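Sándor Győri
This month I teach two robot arms at Ekico by remote control. I hold a pair of small handles, and the arms copy my hands. A few notes for people who asked me how the work feels.

The task in July is called "take one out of the tray." It sounds like work for a child. But the pieces lie close together at all angles, and when I close on one handle, I must not push the neighbor. 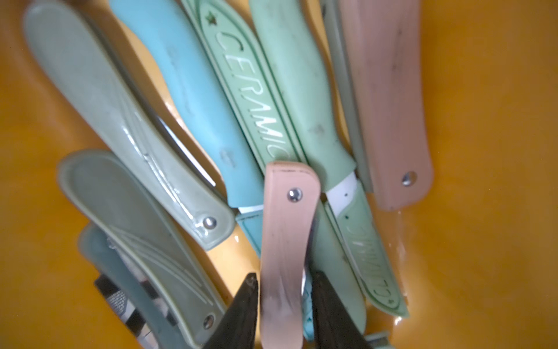
My first mistake was speed. I moved as I move my own hand, and the recording was full of small corrections. The model learns the corrections too. Now I go slowly, I stop above the piece, and only then I go down.

We have 1,281 recorded demonstrations so far. I threw away 221 of them myself, mostly the ones from my first mornings.

Somebody asked if I feel the grip. No, I feel nothing in the handles. I look at the fingers on the screen and I guess the force. After some weeks the guess becomes quite good.

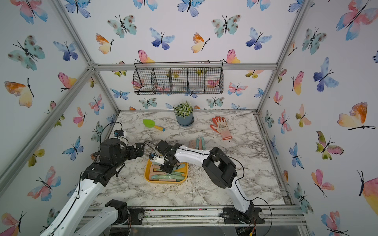 Sándor Győri
The right arm is over the yellow tray here and the left one stays open. I must still think about both. If I forget my left hand and scratch my nose, the left arm also wants to go somewhere.

The plant, the trowel and the glove stay on the table on purpose. The model should learn to leave them alone.

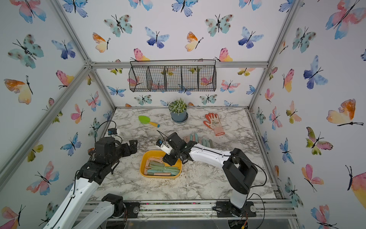
Sándor Győri, robot operator, Ekico
Next we go to 69 new starting positions for the tray. My colleagues want almost 1,000 more demonstrations before they train again. If you also teach by remote control, please tell me how you rest your wrists. Mine are tired by four in the afternoon.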